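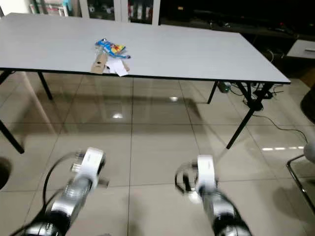 The long table, snack wrapper and all

Thread: Does your game group eat at the table?

bhavana_rai
Hello all! We host a board game night in Rilthorpe, usually 11 of us, and I'd love to hear how other people handle food. I grew up in a house where snacks and cards went together, and I can't imagine a long evening without a bowl of something spicy going round. But my copy of Keludico now has orange thumbprints on half the deck, and I paid 70 dollars for it (a birthday treat to myself), so I'm wavering a little.

kovari
Oh, I feel for you! We went through the same thing last November. No food on the table while a game is open, and we stop for a proper break after two rounds. People grumbled for a month and now they look forward to it. 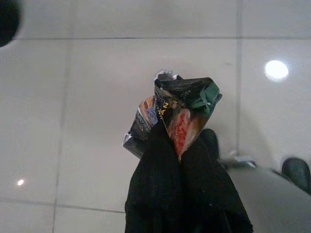
The break is when all the good talk happens anyway, and you'd be amazed how much nicer the cards stay.

Hadi Abou Jaoude
I'm going to disagree, kovari, with love. A break kills the mood at ours. Half of them wander off to the porch and it takes forever to get them back in their seats! I sleeve every card and put out chopsticks for the chips. Sounds silly, works fine, and my mother-in-law is a demon with them.

kovari
Sleeves cost more than some of my games, Hadi. And they slide all over when you stack them.

joseph
Only the cheap ones slide. I'm with Hadi on this one. Bhavana, what about a side table, or a low shelf by the chairs, so the bowls are close but not over the board?

bhavana_rai
I like that, Joseph! I've been looking at corners of rooms all week with shelves on my mind. 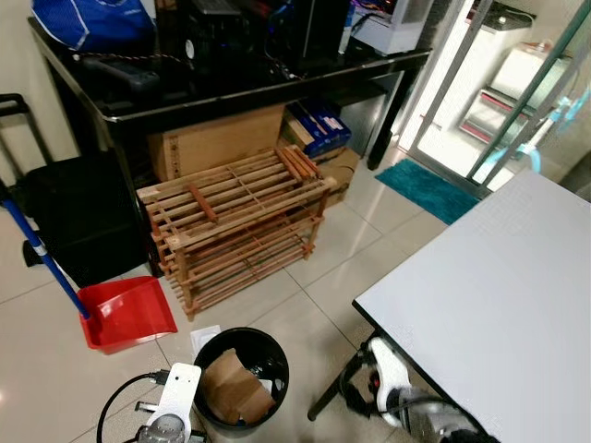
Slatted shoe rack, boxes under the desk

Hadi Abou Jaoude
Slats are no good for crumbs, they go straight through. Get something with a solid top. And try the chopsticks, please!

bhavana_rai
All right, chopsticks for six of us next time, and I'll report back on the thumbprints.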